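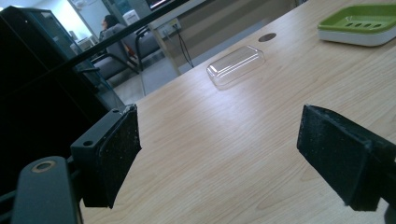
Light wood-grain tabletop at our Villalobos Street studio

Call for Participants: Hallska Summer Bookbinding Residency

Do you love paper? Do you turn a book over to look at the spine before you read the back? Then please apply, we would love to have you!

Hallska is opening 20 places for its August residency, and this year the theme is the family cookbook. You bring the recipes (index cards, letters, clippings with butter on them, whatever you have) and over 26 days you will plan, print, sew and cover a small edition of your own. Past groups have made some wonderful things with us and we can't wait to see what comes in the door this time.

No binding experience is needed. We start with a simple pamphlet stitch on the first morning and work up to full cloth covers. If you already bind, tell us what you want to get better at, and we'll pair you with a teacher who works that way.

What you get
Bench space and a key to the studio
Thread, board, glue and book cloth
Lunch on teaching days
A spot in the closing show at the Kuker Library

What we ask
You are 18 or older
You can be in town for the whole residency
You are happy to share one recipe for the group book, which everybody takes home a copy of

The residency is free. Travel and housing are up to you, though we keep a list of spare rooms with people nearby and will gladly send it. The studio is on the ground floor with a ramp at the side door. If there is anything else that would make the work easier for you, put it in your application and we will get back to you before decisions go out.

To apply, send one page about your recipes and where they come from, plus up to five photos of anything you have made by hand. It doesn't have to be a book. Quilts, bread and birdhouses are all welcome!

Mail it to Hallska, 3607 Villalobos Street, or drop it off at the front desk. Applications must reach us by 5 June 2024.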